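Keeping to the Lane: Perception and Planning Software for a Small Self-Driving Test Car

Final report, second-semester project
Kanokwan Srisuk

How the project came about

When our course handed out the list of project topics, most of my classmates went straight for the ones with arms and wheels you could touch, and I ended up with the one that was nearly all software. I was a bit put out for the first week, I'll admit, and then I got so fond of it that my flatmates asked me to stop talking about lane markings at dinner. The task was to take the recorded drives from our department's test car, which everybody calls Praltholm, and write the part of the program that works out where the travel lane is and where the car ought to be in it a moment later. Driving was done by a staff member the whole time. My software only ever rode along, giving its opinion into a log file, and the report compares that opinion with what the driver did.

Two other pieces of software come up often below, so I'll introduce them now. Pakinon is the playback tool the lab uses to run a recorded drive through a program as though it were happening live. Aguirre is the older lane follower written by a student before me, and it was my starting point and also the thing I had to beat.

What the software does

The work is split into three stages. The first looks at each camera picture and picks out patches that could be paint on the road. The second tries to join those patches into lane boundaries, and the third takes the boundaries and plans a short path down the middle of the lane.

Aguirre did the first stage with a brightness threshold, meaning it called anything paler than a set value paint. On a grey day this is perfectly fine. In strong sun it is hopeless, as the asphalt itself goes pale and the reflections on the inside of the windshield turn up as long ghostly shapes that the program happily takes for markings. I spent nearly the whole of July on this one problem. In the end I swapped the fixed value for one that compares each patch with the pavement right beside it, and I added a mask for the hood and for the strip just over it where the reflections tend to sit. The mask is drawn by hand once for each camera mounting. That isn't clever, but it has never given me any trouble, and my supervisor said to leave it alone and move on to something that needed me more.

The second stage was the part I enjoyed most. Broken lines are harder than solid ones, for the simple reason that most of a broken line isn't there. Up close a dash is long and easy to fit, but further away the dashes shrink until they're only a few pixels, and the program has to decide whether a tiny speck belongs to the line or is a bit of litter. I project all the patches onto a flat map of the road as seen from above, where dashes of the same line fall into a row with even gaps, and then look for rows. Once two dashes agree, the next one has a fairly small area it can turn up in, and I can search that area with a gentler threshold.

Cracks and repair seams were my other headache. A long seam runs along the road just the way a lane line does, and Aguirre followed one for quite a distance before the real marking came back into view. Seams are mostly dark, so I now check which way the brightness changes on both edges of a patch before it goes any further. Paint goes dark, light, dark. A seam goes the other way around, and gets thrown out. Some seams have a shiny rim in low sun and still sneak past, and I haven't found a good answer for those.

Planning

The planner is the plainest part of the project. It takes the left and right boundaries, finds the middle, and draws a smooth curve from the car's present position onto that middle line. If only one boundary is found, it uses the last known lane width and offsets from the side it has. If neither is found, it holds the previous path for a short while and then reports that it has lost the lane. I was very tempted to let it go on guessing for longer (the scores look nicer!) but a planner that is sure of itself with nothing to go on is a dangerous thing to hand to whoever takes this up next year.

Parked cars get a small say as well. The lab's existing detector gives me boxes around vehicles, and if a box reaches into the lane, the path shifts away from it a little. I didn't write the detector and I haven't tested it in any serious way.

Testing

I tuned everything on 3,000 labelled pictures from earlier drives and kept 466 aside that I didn't look at until the code was frozen. The test pictures come mostly from the Drencombe route, which has wide roads, parked cars along one side and a lot of faded paint. Labelling was slow going, and I'd warn anyone after me to write down the rules before starting. I changed my mind partway about whether a half-worn dash counts as a dash, and had to go back over a whole batch.

On the kept-aside set, my version lost the lane in 67 pictures. Most of these were at junctions, where the markings stop or split, and my idea of a lane as two tidy rows simply doesn't hold. A smaller group were into low sun. I also ran both programs through Pakinon on the same drives, and Aguirre swung from side to side far more, mainly over seams.

What I would do next

Junctions first, without question. I'd like the second stage to be able to say "the lane ends here" as a proper result. I'd also like the hand-drawn mask to be checked at start-up, as version 2 of the camera bracket sits slightly lower than the first and I lost an afternoon finding that out. The code, the labels and my rather wordy notes are all in the project folder.
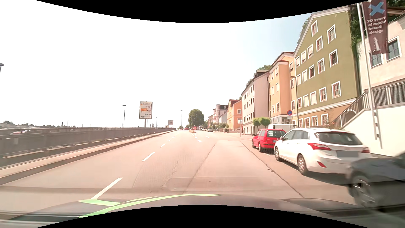
Why does the program search for lane dashes on a flat map of the road instead of in the camera picture?

On the flat map, dashes from the same line sit in a row with even gaps, so the program can work out where the next one should be and search only there. In the camera picture the dashes and the gaps both shrink with distance, and the spacing is much harder to use.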